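塑料袋收纳:折三角还是直接塞

阅读 1,398 评论 20 分享 53

十一月把厨房水槽下面的柜子清空了一次,清出来的塑料袋全部倒在地上数了一遍,178 个。数之前我估计不到一百。这篇记录一下分类标准、折法和占用的体积,供以后自己查。

先说分类。我按提手形式分,没有按大小分。背心袋(两个环形提手的那种)归一类,平口袋归一类,带抽绳的归一类。按大小分我以前试过,问题在于中间尺寸太多,每次都要比对,收的时候嫌麻烦,最后还是混在一起。提手形式一眼能判断,执行成本低。

有破洞的不留。检查方法是把袋口捏住,往里兜一点空气,轻压,漏气就当垃圾袋用掉。底部封边处最容易开,压的时候手放在这一侧。装过生鲜的也不留,洗过晾干仍然有味道,不值得占地方。

折法比较过两种。

第一种是折三角。袋子铺平,排气,沿长边对折两次成条,再从底部斜着往上翻,末端塞进夹层。优点是体积小,形状固定,可以立着排。缺点是前提苛刻:袋子必须平整。揉过的袋子要先抹平,提手部分尤其难对齐,对不齐的话末端就塞不进去。单个耗时我计过,熟练之后 20 秒,遇到皱得厉害的会翻倍。

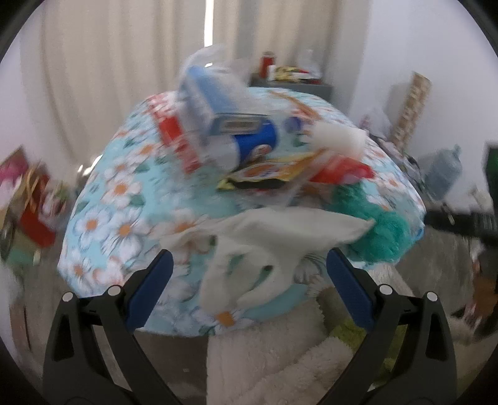
雏菊桌布上的米白色提手袋,右边是一团绿色的绒毛状东西。

皱成团的袋子处理顺序是:先找到两个提手,把扭在一起的那一段转开,再捏住提手上下抖两次,让空气把袋身撑开,最后才放到桌面上抹。顺序反过来,直接在桌上扯,薄的袋子容易从提手根部裂。桌面铺了布的话摩擦力大,抹的时候袋子不会跟着手跑,这一点比光面桌子好用。布本身要拉紧,否则会一起起皱。

第二种是直接塞。用一个上下开口的布筒,上面塞进去,下面抽出来。Iqra Mirani 推荐的,她家用的是 Nusturo 的布筒,我买了同款。单个耗时两三秒,不需要抹平。缺点是体积不可控,塞满之后下口会卡,抽一个带出来三个。另外薄袋和厚袋混放时,厚的会把薄的挤到侧面,很久都轮不到用。

实际测下来,53 个背心袋折成三角,刚好装满一只 Khokhar 的浅抽屉盒;同样这批袋子塞进布筒,筒身全部撑圆,挂在柜门内侧会顶到水管,门关不严。把挂钩往上移了四厘米才解决。

目前的方案是两种并用。厚的、尺寸大的折三角,放抽屉盒,出门购物时拿一个放包里。薄的一律塞布筒,用来套小垃圾桶。布筒限制在装到三分之二,超过就停止往家里带袋子。平口袋数量少,叠平后用长尾夹夹住,没有单独买容器。带抽绳的只剩几个,拿去装鞋了。

两点补充:

折好的三角放久了会松,主要是末端塞得浅。塞进去之后用拇指沿边压一道,能好一些。

可降解材质的袋子不要长期存。我这批里有几个放得比较久,一展开就掉碎屑,粘在别的袋子上很难清。这类袋子现在单独放,优先用掉。

桌布是另一个遗留问题,折痕一直去不掉,熨斗只敢开低温。等试出合适的温度再写。

2021年12月

评论 20 分享 53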